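Recognition at Work: Does Praise Keep People in Their Jobs?

Project report, Organizational Behavior
Nikola Tomić and Kamol Noiphan

1. Why we picked this

Every employer we looked at has some kind of employee award. There is a plaque, a gift card, a parking spot, or a name read out at the quarterly meeting. The people who run these programs say they reduce turnover. We wanted to know how anyone would be able to tell.

Our starting point was a claim on a poster at Woltham, a regional clinic group with some 3,000 employees: "Recognized staff stay longer." Kamol worked at the front desk there until June and walked past it daily. The poster gives no source. When we asked the HR office for one, we were sent a second poster.
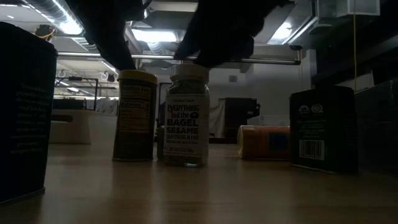
2. What we did

We compared two employers. Woltham runs a formal monthly award with a nomination form and a winner picked by managers. Ullden, a home goods distributor with 300 employees, has no award. Supervisors there are told to thank people in person and to write a short note if the work was out of the ordinary.

We sent the same questionnaire to both and followed it with interviews. We asked whether people had been recognized in the past year, whether they thought the choice was fair, and whether they were looking for another job. At Woltham we also read the nomination forms from the last 4 months with the names removed.

We planned to include a third employer, Sturkuvora, but their legal department wanted to approve our questions first and we ran out of semester.

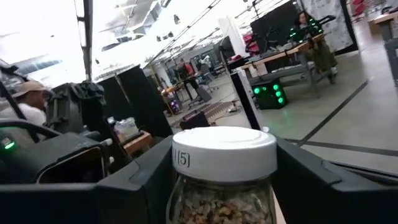

Gripper fingers on either side of a jar with a white screw-on lid.

3. What people told us

Winners at Woltham liked winning. That is the clearest result we have, and it is a thin one. Several could not remember what they had been nominated for. One lab tech said she found out from a coworker who had seen it in the Sun, the staff newsletter, before her own manager mentioned it.

People who had never won were cooler. The most common complaint was that awards went to departments where the managers liked filling out forms. The forms we read seem to back this up: the same 2 departments come up again and again, often with the same wording. "Always goes above and beyond" appears so often that we stopped marking it.

At Ullden the answers were harder to sort. Some people said they were thanked all the time. Others, on the same shift, said they never were. A note from a supervisor was remembered in detail, sometimes word for word, but we only spoke to a few people who had ever gotten one. 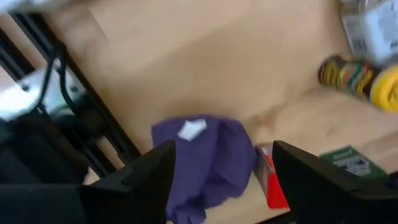

Crumpled purple cloth and gripper fingers at a light wooden tabletop.

4. Does it affect who stays?

We don't know, and we doubt that Woltham does either. People who win awards there have usually been on staff for years. Saying that winners stay longer may only mean that people who stay longer win. To test the claim you would need to follow new hires from their first day, and neither employer keeps records in a form that would allow it.

Job searching was no help. In both places, people who felt fairly treated were less likely to be looking. Fair treatment covered pay, schedules and whether the boss listened – recognition was somewhere in the mix, and our questions did not separate it out. We should have caught that when we tested the questionnaire.

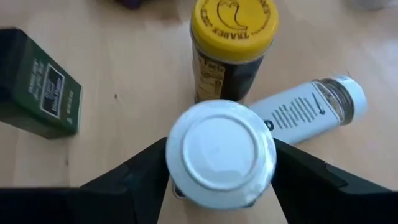 We also have to be careful about who answered. Someone fed up enough to leave next week is not going to fill out a form for two students. Our interviews at Woltham were set up through HR, so we met the people HR wanted us to meet.

5. What we would change

If we did this again we would drop the question about awards in general and ask about the last time a person was thanked, by whom, and for what. We would find our own interviewees. We would also ask what each program costs, including the managers' hours, a figure neither employer could give us.

Woltham has asked for a copy of this report. Kamol would like it noted that she was nominated once and did not win.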